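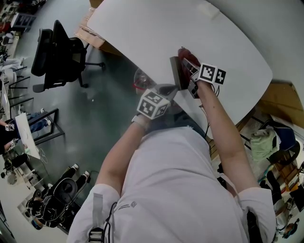
*The white table, rounded corners and all, in the middle of an ordinary working session.*

**Clestwood white work table, four months in**

I bought this in February for $363, after reading a product page that used the word "seamless" more often than any table deserves. The pitch is that a pale surface with rounded edges makes a shared room calmer and small parts easier to find. I had doubts about both. I've come around on one of them.

Finding things, yes. Red, dark gray, black, they all show up against the top straight away, and even a clear cup is hard to miss if it has a bit of color in it. Our previous table was a Zomel with a brown top that swallowed screws. I don't miss it.

As for the calm, no. A white table in a busy room is still in a busy room. We have shelving and a row of workstations down one side and more clutter than I'd like down the other, and cardboard tends to end up leaning on whatever is nearest. Clestwood's photos show the table alone in what looks like a gallery. Plan for yours to have boxes against it.

**The rounded edge**

I expected to file this under decoration. In use it's the best part. You spend a lot of time leaning over a table this size with both arms out, and a square corner gets you in the hip sooner or later. The price you pay is at the rim, where anything that wants a straight edge (a clamp, a ruler) sits badly. I've given up clamping to it.

**The surface**

Marks wipe off if you get to them the same day. Leave marker ink on it overnight and you'll be scrubbing. The listing claims the finish survives 2,000 wipes, and I can't see how any buyer would check. Ours has a dull patch already, near the spot where everyone puts their drinks.

Glare is my real complaint. Under overhead lights the top gets tiring by late afternoon, and the "soft matte" wording is generous.

**Assembly**

The box says 25 minutes. It took me most of a morning, and one bolt hole needed persuading. Customer service answered on the second try and mailed a spare bolt in a padded envelope big enough for a book.

**Would I buy it again?**

At $363, probably. There's a larger version, the Paul, for $900, and I can't find anything in the specs that explains the difference apart from the size. The Tudivden is plainer and cheaper, with square corners, and if you work sitting down I'd look at that one first.

Three and a half stars. The half is for the edge.

*Posted June 18, 2021*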